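Microfibre : « Le pli se décide à la couture »

Elle dirige depuis douze ans l'atelier de linge de Flirum, une petite maison qui fournit des serviettes à des gîtes, des salles de sport et deux piscines municipales. Nous l'avons rencontrée un jeudi, en début d'après-midi, entre deux départs de commandes.

Le bâtiment servait autrefois de dépôt de grains. Au rez-de-chaussée, on reçoit les ballots et on lave. À l'étage, on contrôle, on plie et on met en carton. Elle reçoit dans cette seconde pièce, debout, parce que les chaises servent à poser les piles.

« Les gens pensent que nous vendons du tissu, dit-elle. Nos clients achètent surtout des piles régulières. Un gîte qui ouvre son placard veut sortir la première serviette sans faire tomber les autres. »

L'entreprise a commencé avec le coton éponge. La microfibre est venue plus tard, à la demande d'un client, le centre sportif Nultness, qui trouvait ses serviettes trop lourdes à transporter. La première commande portait sur 500 pièces. « On les a pliées comme du coton. Les piles glissaient. Il a fallu tout reprendre le lendemain. »

Elle explique que la microfibre accroche un peu la peau des mains et très peu sa propre surface. Le coton se tasse sous son poids, la microfibre garde de l'air entre les couches. Il faut donc chasser cet air avec le plat de la main avant de rabattre, toujours du centre vers les bords. L'atelier plie en trois dans la longueur, puis en deux. Pour les grands modèles, on ajoute un dernier tour.

Le lavage compte aussi. Trente ou quarante degrés, sans adoucissant. « L'adoucissant bouche la fibre. La serviette sent bon et elle n'essuie plus. On nous renvoie parfois des lots entiers pour ça, comme si c'était un défaut de fabrication. » Elle déconseille également de mélanger la microfibre et l'éponge dans un même tambour, car les peluches du coton s'y fixent et partent mal.

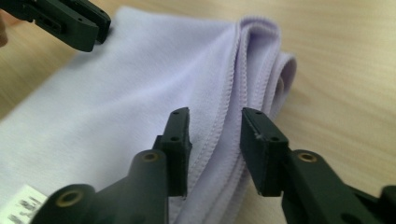
Les bords sont la première chose qu'elle fait vérifier aux nouveaux. Une serviette se déforme d'abord à l'ourlet, et un ourlet qui a tiré empêche de plier droit, quelle que soit l'adresse de la personne. Sur le modèle lavande, la couture surjetée forme une petite bande en relief, un peu comme une tresse fine, et on la retrouve facilement du bout des doigts. L'étiquette d'entretien, blanche, lui sert de repère : elle demande qu'elle finisse à l'intérieur de la pile. « Une étiquette qui dépasse, le client la coupe. Ensuite il nous appelle pour connaître la température. »

Le choix des couleurs se fait avec le fournisseur, Sengar, qui propose un nuancier de 67 teintes. Flirum en garde peu. Le blanc reste demandé par les piscines, le gris par les salles de sport. Les tons pâles partent surtout dans les gîtes. « Le lavande change selon la lumière. Près d'une fenêtre, il paraît presque blanc — on a déjà eu des erreurs de tri à cause de ça. » Les bacs sont désormais étiquetés au nom de la teinte.

En septembre, l'atelier prépare une livraison de 828 serviettes pour les résidences Datberg. Elle compte y passer deux semaines, pliage et mise en carton compris. Le calendrier lui semble tenable si le séchoir ne tombe pas en panne.

Et chez elle, plie-t-elle de la même façon ? « Non. Chez moi, je les roule. J'ai un placard étroit. »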